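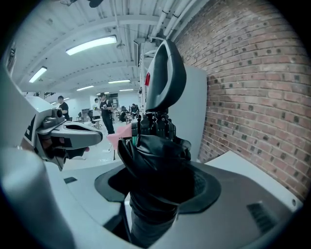

Handover Testers Wanted: Must Be Able to Pass Soft Things Without Getting Weird About It

Posted in December by Sarahí Villaseñor

Kassab is looking for up to 17 people to come to our Clerudbridge workroom and spend an afternoon passing household items back and forth. Sponges, dishcloths, socks, the odd oven mitt. If you have ever handed someone a towel, you have the relevant experience, and you may put it on your resume with our blessing.

The job goes like this. You put on gloves, take hold of a hand-held gripper, and pick up whatever is on the list. Then you pass it over, or take it from the other side, and do it again. Soft items are the hard part. A mug stays the shape of a mug the whole way across. A cloth has opinions. We want to know how people pinch it, when they let go, and how much they mutter.

Sessions run two hours, with a break in the middle that Jacinto Zamudio enforces with a kitchen timer shaped like a tomato. You'll get through 37 items per session. Pay is $37 an hour, parking is free, and the coffee is also free, which is about what it's worth.

You should be over 18, able to stand for most of an hour, and comfortable wearing snug gloves. Left-handers are very welcome; we have had six apply so far and would like more. Tell us ahead of time about any wrist trouble or a latex allergy so we can sort out the right pair for you. Please wear a long sleeve that fits close to the arm. Dangly bracelets stay in the locker, and so does the phone.

You don't need to be fast. Our last round included a retired piano mover and a man who folded every single washcloth before giving it up, and both were asked back. What we can't use is people who toss. You know who you are.

Sessions start at 10 a.m. and 2 p.m. through the end of the month. The workroom is on the second floor over the Drostia tile showroom. Use the side stairs, as the showroom staff are tired of us.

To sign up, write to Sarahí at the Kassab front desk with your name, which hand you favor, your glove size, and the start time you'd like. If you don't know your glove size, write "don't know" and Jacinto will measure you when you get here. He has a tape and takes it seriously.

Recent postings

Weekend drawer sorter, Clerudbridge
Laundry folding study, second round (full)
Part-time shelf stocker, Drerow
Front desk cover, mornings only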